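Open day at the Clirell toy works, Ornton

We got to Ornton just after 10 and the line was already past the loading dock, all strollers and grandparents. So worth it! Clirell only opens the place up in April, and the tour takes you right through cutting, sewing and stuffing.

The cutting room was my favorite. One woman had 3 layers of felt under the press and let the kids pick the next color (yellow won, loudly). Next door they sew the food toys, and I could have stayed there until closing. 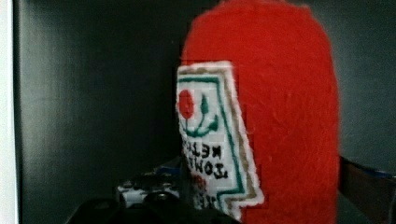

After that we were sent upstairs to the pattern loft, where 162 paper patterns hang on hooks, some going back to the old Haken days before the move from Escobedo Street. The pencil notes on them are wonderful — "ears too sad" was on one rabbit.

Parking is free behind the mill, and the 501 bus stops at the gate. Bring cash for the seconds bin. I came home with a lopsided pear and a very good turnip.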